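Mercado de Niltley passa a abrir aos sábados e alarga zona de hortícolas

25 de janeiro de 2020 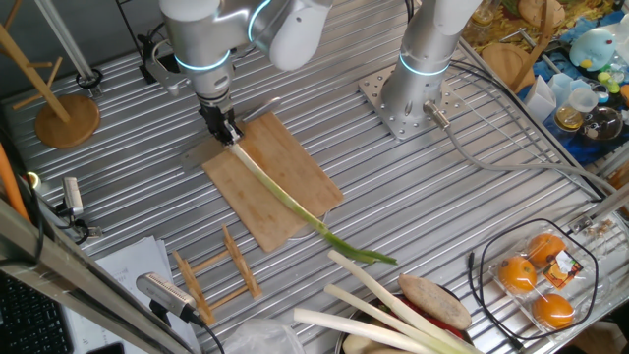

O mercado coberto de Niltley vai abrir aos sábados até ao fim da tarde a partir do próximo mês e terá mais bancas reservadas a produtores da região. A mudança foi aprovada pela junta local e abrange também o regulamento de preços das bancas, que não era revisto desde a reabertura do edifício.

Até agora o mercado fechava ao sábado à hora de almoço, o mesmo horário dos dias úteis. Os comerciantes com banca fixa pediam há bastante tempo um período mais longo, com o argumento de que muitos clientes trabalham durante a semana e só conseguem fazer compras ao sábado depois do almoço. A junta respondeu primeiro com uma experiência, em outubro, durante a qual as portas ficaram abertas à tarde sem custos adicionais para quem quisesse manter a banca montada.

Nesse mês passaram pelo mercado, nas tardes de sábado, 1944 pessoas, segundo a contagem feita à entrada principal. O número não inclui quem entrou pelo lado do parque de estacionamento, onde não há contador. A junta considerou o resultado suficiente para tornar o horário permanente, embora reconheça que o tempo seco desse mês pode ter ajudado.

As bancas de peixe ficam de fora. O peixe continuará a ser vendido apenas de manhã, por causa das horas de chegada do abastecimento, e a área respetiva será lavada e fechada logo a seguir ao almoço, como já acontece. Talho, padaria, queijos, flores e hortícolas podem funcionar durante todo o horário. O café do piso superior também pode ficar aberto, mas o arrendatário ainda não comunicou à junta se pretende fazê-lo.

A zona de hortícolas, na ala norte, ganha 11 bancas. Sete serão atribuídas a produtores que vendam exclusivamente o que cultivam, e as restantes ficam abertas a revendedores. O espaço vem da antiga secção de loiças e artigos para o lar, que estava quase sem uso depois da saída dos dois últimos vendedores. As prateleiras metálicas dessa secção já foram retiradas e falta apenas ligar a água aos novos lavatórios.

A procura por cebolas novas, alhos-franceses, couves e ervas aromáticas foi uma das razões apontadas pelos produtores para pedir mais espaço. No inverno, dizem, há poucos produtos e a oferta cabe nas bancas existentes, mas entre a primavera e o outono as caixas acabam empilhadas nos corredores, o que já motivou avisos dos serviços de segurança do edifício. O novo regulamento proíbe expressamente deixar caixas fora dos limites marcados no chão e prevê a perda da banca por um sábado em caso de reincidência.

Uma parte considerável dos produtores vem de Flelach, onde se concentram as hortas mais antigas do vale. Para estes vendedores, o sábado à tarde levanta um problema prático -- a última ligação de autocarro para Flelach sai antes da nova hora de fecho. A maioria usa carrinha própria, mas há quem leve a mercadoria de manhã com um vizinho e regresse de transporte público. A junta diz que pediu à empresa de autocarros que estude uma partida mais tardia e que espera resposta antes da primavera.

Quanto aos preços, a banca de meio dia ao sábado mantém o valor atual. A de dia inteiro custará mais, mas menos do que o dobro, e quem já tem contrato anual pode escolher entre os dois regimes até ao fim do primeiro trimestre. Os produtores exclusivos terão um desconto, desde que apresentem uma declaração da área cultivada e aceitem uma visita ao terreno por ano. As bancas sem ponto de água são mais baratas. O pagamento passa a poder ser feito por transferência bancária, além do balcão da administração.

Em Plokbridge, onde o mercado municipal alargou o horário há dois anos, a experiência teve resultados mistos. As bancas de comida preparada ganharam clientes à tarde, mas vários vendedores de fruta acabaram por regressar ao horário curto, por considerarem que as vendas depois das quatro não compensavam as horas. A junta de Niltley consultou a administração de Plokbridge antes de decidir e adotou uma das suas regras: quem optar pelo dia inteiro tem de manter a banca aberta até ao fecho, para evitar corredores meio vazios ao final da tarde.

Esta regra foi a que gerou mais objeções na reunião pública realizada no salão do mercado. Alguns comerciantes pediram autorização para sair mais cedo quando a mercadoria se esgota, situação frequente nas bancas pequenas. A versão final do regulamento aceita essa exceção, mediante um aviso ao funcionário de serviço e a colocação de uma placa na banca a indicar que os produtos terminaram.

Foi também discutido o desperdício. Com mais horas de venda, os legumes de folha chegam ao fim do dia em pior estado, sobretudo nos meses quentes. A partir de abril haverá uma recolha de excedentes ao sábado, à hora de fecho, feita pela cozinha social da rua Marchand, que já recebe o pão do dia anterior de uma das padarias. Os vendedores que queiram participar devem deixar os produtos separados e etiquetados junto à porta de serviço. A participação é voluntária.

O acesso ao edifício terá alterações pequenas. A entrada da rua Marchand, que fechava mais cedo do que a principal, passa a seguir o mesmo horário. O estacionamento mantém a primeira hora gratuita para clientes, com validação do talão em qualquer banca. As cargas e descargas ficam limitadas às primeiras horas da manhã e ao período posterior ao fecho -- durante o dia, o pátio das traseiras será reservado a bicicletas e carrinhos de mão.

Os moradores das casas viradas para o pátio tinham manifestado preocupação com o ruído ao fim da tarde. A junta compromete-se a que os contentores de vidro sejam despejados apenas nos dias úteis e a que os geradores de frio das carrinhas sejam desligados enquanto estiverem estacionadas. Está prevista uma reavaliação no outono, com base nas contagens de entrada e nas queixas recebidas, e nessa altura será instalado um contador também na porta do estacionamento.

As candidaturas às novas bancas decorrem até meados do próximo mês. Os formulários estão disponíveis no balcão da administração, no rés do chão do mercado, e na sede da junta. Os candidatos devem indicar que produtos pretendem vender em cada estação e se precisam de ponto de água ou de eletricidade. Havendo mais pedidos do que lugares, terão prioridade os produtores que já vendem no mercado sem banca fixa e, depois deles, a ordem de entrega. A lista provisória será afixada à entrada principal, com um prazo de uma semana para reclamações.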